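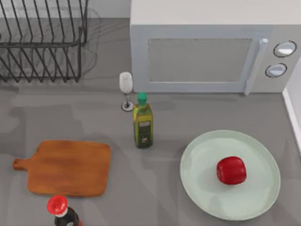
Equipment planning for household robotics is the work of deciding what a laboratory, school or small company needs to buy, rent or build before it starts teaching robots to do domestic tasks. It covers the robot itself, computing hardware, simulation software, the test space and the objects to be handled. The term is used mostly for kitchen and laundry work, where the number of small items is high and the budget for them is often forgotten.

Simulation stage

Most plans now begin with a simulated phase. A virtual kitchen counter with a dish rack, a microwave, a cutting board and a few bottles can be changed or reset at no cost per item, and a glass that falls in simulation does not have to be replaced. The main expenses at this stage are workstations, graphics cards and staff time for preparing object models. Models differ widely in quality. A model that looks right may still have the wrong weight or a poor collision shape, and repairing it can take longer than buying the real object.

Thin wire racks and stemmed glasses are usually listed separately in a plan. Their collision shapes need more detail than those of a plate or a board, and this raises computing time.

Hardware stage

The largest single purchase is normally the arm. Buyers compare reach, payload, repeatability and the terms of the service contract. Grippers are budgeted apart from the arm – they wear faster and are often changed when the task changes. Mounting plates, cables, emergency stops and a sturdy table are ordered at the same time, and delivery dates for these minor parts can hold up a whole installation.

Physical props are matched to the simulated ones where possible. Planners keep a list with the size and weight of each item and buy spares of anything that breaks.

The Flavumholm plan

A frequently copied layout is the Flavumholm plan, drawn up by Karine Paquette for a teaching laboratory in Toledo. It splits spending into 2 phases, simulation and hardware, and does not release money for the second until the first has been reviewed. The original plan allowed 192 hours of workstation time before any arm was ordered and held back 30 percent of the hardware budget for repairs and replacement parts.

Francine Vachon later adapted the plan for the Bendovport workshop, which had less floor space and rented its arm from the supplier Davix. Her version moved the props list to the front of the document and added a line for storage shelves. The rental ran from May to the end of the school year.

Common omissions

Reviews of finished projects tend to name the same gaps: software license renewals, insurance, shipping for returned parts, and training for new staff. Electrical work is another. Older rooms may need a new circuit before an arm can be installed, and the cost is sometimes charged to the building and sometimes to the project.

See also

Robot simulation
Capital budgeting
Laboratory equipment
Service contract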